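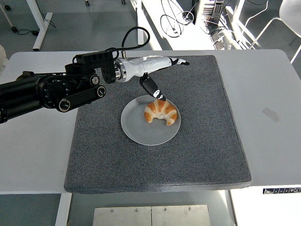 A croissant on a light grey plate, on the dark mat.

The Grey Plate

Heino Vaher bought one croissant every morning from the bakery on the Esby road and did not eat it. He put it on the grey plate, put the plate on the mat, and went to see to the kettle. By the time he came back he had usually decided on toast.

His sister had eaten the croissants. She had lived with him for 3 years at Altulcombe, after her knees went, and in that time he had learned to get to the bakery before the school traffic. She liked hers plain, with the points toward her. She tore off the left one first. If he set the plate down the other way she turned it and said nothing, and he would hear the plate move on the mat from the sink.

She had died in March. The woman at the bakery still had the bag ready when she saw him parking, and he hadn't found the right morning to tell her.

At ten Ona Lapiņa came over from next door with his mail. The new postie kept mixing up the numbers. She had the power bill, a seed catalogue and a letter from the Follby council about the verge.

"That's a good-looking one," she said.

"It's from Butkienė's."

"I know where it's from. Are you having it?"

He said he'd had toast. She looked at the plate and then at the bench, where the crumbs were. She sat down with her coat still on.

"What do you do with them?"

"Freezer, mostly."

She got up and opened the freezer. They were in bread bags with the ends twisted, on every shelf and in the tray where the ice should have been. She moved a bag to see behind it, and there were more. She shut the door again and gave it a push with her hip, as it needed.

"You could just stop," she said.

"She has it ready for me."

"Then I'll have it. I'm up at six anyway. You bring it to mine on the way in and I'll do the coffee."

Heino thought about it. It would mean walking past his own door and back again, and her dog didn't care for him. He picked at the edge of the mat with his thumb.

"Do you eat the ends first?" he said.

"I eat it however it comes, Heino."

He pushed the plate across to her. It went slowly, dragging a bit. The points were facing him now, and he reached over and turned it round.

Ona took it up in both hands and broke it through the middle. Flakes went down the front of her coat and onto the mat, which would need taking outside and shaking. She held one half out to him.

He took it. It was better than he had expected – a bit dry in the middle, very good at the edges. When he had finished he got up and filled the kettle.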